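How to Clear Out a Hall Closet in One Afternoon

Updated 2 Nov 2025

Most hall closets fill up between fall and March, when coats, bags and boots all land in the same spot. You will need three boxes, a damp cloth and a free patch of floor.

1. Take everything out, including what is on the top shelf. Check coat pockets as you go.

2. Sort into keep, give away and trash. Open anything that is wrapped before you decide — small breakables often get packed in tissue and forgotten.
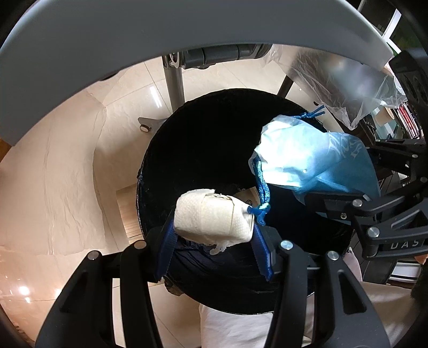 A bundle in white tissue over the bin.

3. Wipe the shelf and the rod. Our closet at Clustunport dates from 1942 and has a rod only 16 inches from the back wall, so wide hangers go in at an angle. Measure yours before buying new ones.

4. Go through the bags next. Keep the ones you have used in the past year and turn the rest inside out to shake out receipts and coins.

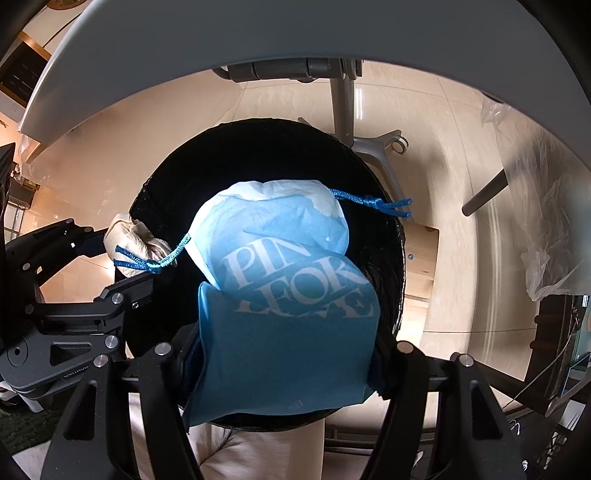
Fabric bags with good seams can go in the giveaway box. Fold them flat and stack them — they take up less room than you expect.

5. Put coats back first, longest on the left, then shoes. Leave one hook free for guests.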